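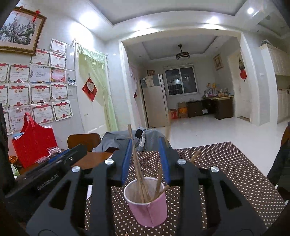

**Jukdale Film and Sound Group**
Minutes of the members' meeting, 1/10/20

Chair: Trefor Vaughan
Notes: HB
Also present: DR, KM, AS, Lowri, Pete F, Pete G
Apologies: JN, Sunita

**1. Last minutes**

Agreed, with one correction. Item 5 said the lighting stands had been sold. They have been lent to the drama group and are due back in March.

**2. Tomoana**

DR reported on the edit. There is a full rough cut, which runs to 20 minutes. The aim was 15. DR thinks the kitchen argument can be shortened without reshooting but doesn't want to lose the walk to the bus stop. KM and Lowri would both cut the walk. Trefor asked that everyone watch the rough cut before giving a view, as only half of those present had seen it.

Sound is the bigger problem. The outdoor dialogue has a hum on it from start to finish. Pete G has tried filtering it and the voices come out thin. Options discussed:

- re-record the outdoor lines with both actors
- keep the hum and put a bed of traffic noise over the whole sequence
- use the camera sound for the wide shots, where lips can't be seen

Agreed to try the second first, on one shot only, and listen to it on proper speakers. If it is no good Lowri will ask both actors for an evening. One of them has moved away but is back most weekends.

Titles: AS showed three versions. The plain white one was preferred. The spelling of the composer's surname needs checking before anything is rendered.

**Actions:** Pete G to do the sound test. DR to put the rough cut on the shared drive with a low-resolution copy for people on slow connections. AS to check the name.

**3. Ridilon**

KM has been moving the kit bookings off the spreadsheet and on to Ridilon. The cameras and tripods are done. Microphones and cables are not. For the moment please look in both places before taking anything out.

Pete F said he had booked the small recorder on Ridilon and found it had already gone out on the spreadsheet. KM said recorders count as microphones for this purpose and will put a note at the top of the page.

Lowri asked whether non-members could be given a login, as the school sometimes borrows the projector. After some discussion it was left that a member books on the school's behalf, as now.

The spreadsheet will be made read-only once the microphones are on. No date set.

**Action:** KM to finish the microphones and send round the login instructions again. Pete F to label the XLR cables by length.

**4. Prikness screening**

The hall at Prikness has offered us an evening in March. Their seating limit for films is lower than for concerts because of the side exit, so we would have to take bookings. Hire is £19 an hour including the screen, with a two-hour minimum. The projector there is old and Trefor would prefer to take ours.

Programme so far: Tomoana if finished, the harbour piece, AS's animation, and something from the new members if they have it. HB suggested an open slot for people outside the group. There was support for this but a worry over running time. It was agreed to allow one film from outside, ten minutes at most, seen by us beforehand.

Charging on the door was discussed and put off to next time. Pete F is in favour of a fixed ticket price, KM of a bucket.

**Action:** Trefor to accept the offer and ask for the wifi details and where the sockets are. HB to draft the call for films.

**5. Beginners' sessions**

The autumn sessions went well and people have asked for more. DR would run another set but can't do Tuesdays this term. Lowri will cover editing if someone else takes camera. Pete G offered to do one session on sound, using the hum from Tomoana as material.

The handout still describes the old menu layout and needs rewriting. Lowri has the original file.

**Action:** Lowri to look at the handout. DR to suggest dates by email.

**6. Website**

Nothing has been posted since the summer. Everyone has been busy and the person with the password was away for much of it. AS will write a short update saying what we are working on, and put the March screening on the front page once it is confirmed. The link to the old forum is dead and should come off.

Trefor asked for production stills. DR has a folder of them, unsorted.

**Action:** AS and DR.

**7. Any other business**

- The storage cupboard key has been found. The spare is with Pete F.
- Subs for the year are unchanged at £20. Please put your name on the transfer.
- Camera batteries should be charged before they go back in the case. Two people have been caught out.
- JN sent a message asking if anyone wants a box of MiniDV tapes. KM may take them.

**Next meeting**

Same place, start time to be confirmed by email. Door charge and the Tomoana sound test to be on the agenda.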